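Hi Shabnam,

October went better than I feared! The evening sewing classes at the Gradport library are full, with 20 people on the list and a few more asking (I've told them January). We've spent 1,159 of the grant so far, mostly on thread, needles and getting the two old machines serviced — the one with the sticky pedal needed a new belt as well.

Mehwish has taken over the Thursday beginners, and they're all hemming curtains now. Zippers are slower going. I'd planned one week for them and we're on our third.

The one thing I'm behind on is the feedback forms. I have 54 back and still need to type them up, so please expect those with the next report.

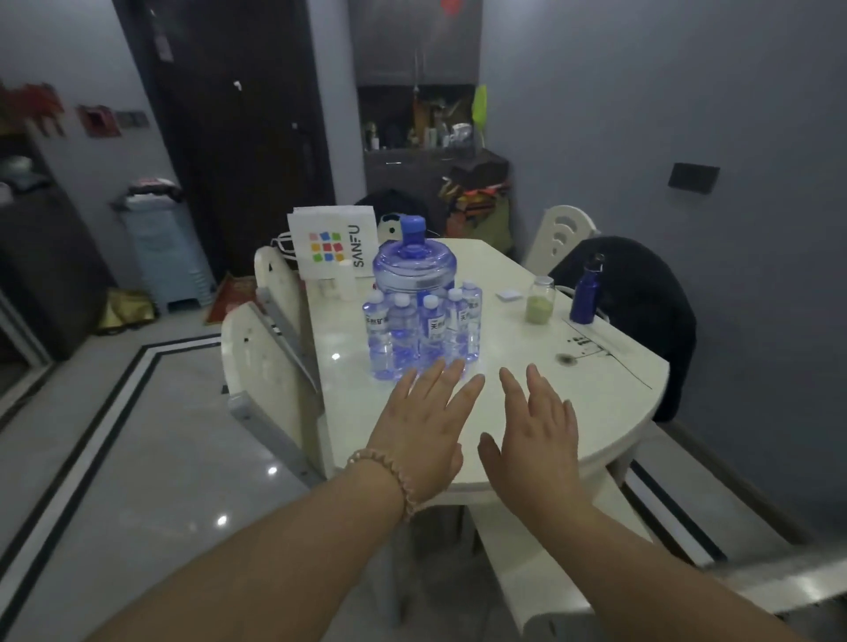 Khurram is pricing fabric for the spring term, and I'll send you his numbers once I have them.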